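Filed under: Riders' News, Lost & Found, Winter Service

Search this site Enter keywords Go

What happens to things left on the bus
Jan 3, 2023 | By Vinh Kiều

The lost property desk at Mudgway Station is open again after the holiday break, and the shelves are full. When the desk closed for the year there were 206 items waiting to be claimed. More have come in since from the overnight buses, and those are still being tagged.

If you left something on a bus in December, please don't assume it is gone. Most things left on a seat are handed in by the driver at the end of the run, or by the next person who sits there. They go into a locked bin at the garage and are brought over to the station the next working morning. An umbrella left on a Friday night may not reach the desk until Monday afternoon, so if you call on Saturday and are told it isn't there, call again.

Items from Route 18 take longer. Those buses are parked at the Stidosari garage, across the river, and the van only goes there on Tuesdays and Thursdays. We have asked for a third trip during the winter months and will report the answer in this newsletter when we get one.

How to make a claim

You can come to the desk in person or fill out the form on the rider page. The form asks for the route, the direction, the time you got off and a description of the item. The description is the part people rush. Last month we had a long row of claims that said only "black gloves" or "phone charger." A clerk can't do much with that. Tell us the brand if you know it, the size, any damage, and what was in the pockets. If the item is locked or has a passcode, you will be asked to open it at the counter.

Bring a photo ID. If you are sending someone else to pick it up, they need a signed note from you and their own ID. A text message on a phone is not enough, and the clerks have been told to say no. This rule has caused a few arguments at the window. It was put in after a laptop went home with the wrong person in May, and it is going to stay.

There is no charge for small items. Bikes, strollers and anything else that has to be kept on the floor cost $2 a day after the first week.

How long things are kept

Food and anything wet or spoiled is thrown out the same day. Lunch boxes are emptied and rinsed but kept. Keys, glasses and clothing are held for 7 weeks. Wallets, phones and official papers are held longer, and if there is a name inside, the desk will try to reach the owner by mail. Library books go straight back to the library, so check your account there before you call us.

Medicine is a special case. It is kept in a locked drawer with the name facing down and will only be given to the person on the label. If you need it right away, call your pharmacy first – they can often replace it faster than we can find it.

Once the holding time is over, clothing in good shape goes to the winter coat drive at the Dernino Street church hall. Glasses go into the collection box at the front of the station. Umbrellas are put in the stand by Door B, where anyone can take one. Please bring it back if you remember.

Bags are the hard ones

Bags make up a large share of what comes in, and they are the slowest to return. Many riders carry something dark and plain, bought for work or school, and from the other side of a counter one looks much like the next. A claim for "a black backpack, medium" could fit a whole shelf. Clerks do open bags to look for a name, but they don't go through personal papers or turn on devices to find one.

A few small steps help a great deal. Write your name and a phone number on a card and put it in an inside pocket. An outside luggage tag is fine too, though tags come off. Tie a piece of bright yarn or ribbon to a zipper or a strap. One regular on the 7 has orange tape around her top handle, and her bag has been back to her twice without a form being filled out.

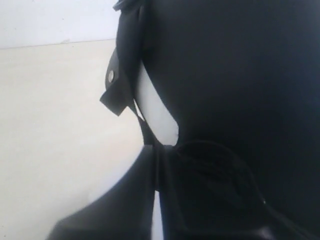
Small parts such as a strap tab are worth mentioning on the form.

It also helps to know your own bag. Before you fill out the form, think about the straps and whether one is frayed, where the zippers start, and whether there is a patch, a stain or a missing pull. If you have an old photo of yourself wearing it, bring that along. The clerks at the window would much sooner look at a vacation picture than read "regular size" again.

Changes at the desk

Starting this month the desk is using a new tracking program called Esitz. Each item gets a printed number when it arrives, and that number follows it until it is picked up or passed on. Claims made before the break are being typed in by hand from the old paper book. If you sent one in December you don't need to send another, but expect a slower reply than usual. Two claims for the same item cause more trouble than one late one.

Opening hours are the same as before, with one change. The window now closes for half an hour at noon so that the clerk can eat. The phone will be answered during that time when a second person is on shift, and otherwise you can leave a message.

The desk is on the lower level of the station, past the ticket machines and to the left of the restrooms. The elevator by Door A is out of service until the new part arrives. Riders who can't use the stairs should press the call button at the information booth and someone will bring the item up.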